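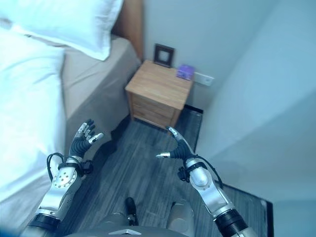
The Bedside Table Deserves a Line in the Budget

When a residence is furnished, the bed receives the attention. Mattresses are tested, headboards are chosen from samples, and the linen contract is argued over for weeks. The bedside table is ordered last, often from whatever money remains, and it is placed wherever the bed has left room for it. It is the position of this column that the order should be reversed, or at least that the two pieces should be chosen together.

The matter arose in October, when the guest rooms at Brurnham were reviewed ahead of the winter season. The review covered 57 rooms and was led by Robel Tesfamariam, who has managed furnishings for the residence through two earlier refits. His report gave four pages to beds and a single paragraph to everything beside them. That paragraph was the most useful part of the document. It noted that guests wrote to the office more often about having nowhere to put their belongings than about the comfort of the mattress.

A guest in an unfamiliar room needs a small surface within reach of the pillow. It should hold a glass of water, a pair of spectacles, a book and a telephone, and it should hold them without the guest having to move the decorations first. A plain cube of light wood with two drawers meets this need very well. The drawers take the items a person does not wish to leave out, and the top can be left for the rest. One framed picture at the back is acceptable. A second ornament should have to justify its place.

The position of the outlet is part of the same question. In many of our rooms the outlet sits low on the wall beside the table, and a table chosen without regard to it will cover it entirely. Emiliano Henríquez, who prepared the room drawings for the Gallardo wing, proposed that every outlet be marked on the plan before any furniture is selected. The proposal cost nothing and was adopted for that wing only. It should be adopted everywhere.

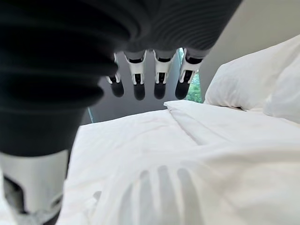 The bed itself has been the subject of a long disagreement in this institution, and the disagreement concerns color. One side favors patterned covers, which are held to be welcoming and to conceal wear. The other favors white. I have come to support white, and for practical reasons. White pieces from different orders can be used together, and a stained cover can be exchanged for a clean one without disturbing the look of the room. White linens against a plain gray background, as on the bed shown here, also give a room a settled appearance that a busy pattern seldom achieves. The objection that white looks clinical is a fair one. It is best answered with a fitted sheet in beige or taupe, so that the side of the mattress carries some warmth down to the floor.

There remains the question of space. The passage between bed and wall is where a guest stands to dress and where staff stand to change the sheets, and in the narrower rooms it has been treated as whatever was left over. The Wundik rooms were planned with wider beds than the floor could reasonably bear - a decision I supported at the time and would not support again. A slightly smaller bed with a clear path to the table serves the guest better. It also serves the person who must tuck in the far corner of the sheet, whose opinion was not requested in the last refit and should be requested in the next.

The furnishing order for the coming year has not yet been signed. I would ask those responsible to give the bedside table its own line, and to walk the length of each passage before approving the bed.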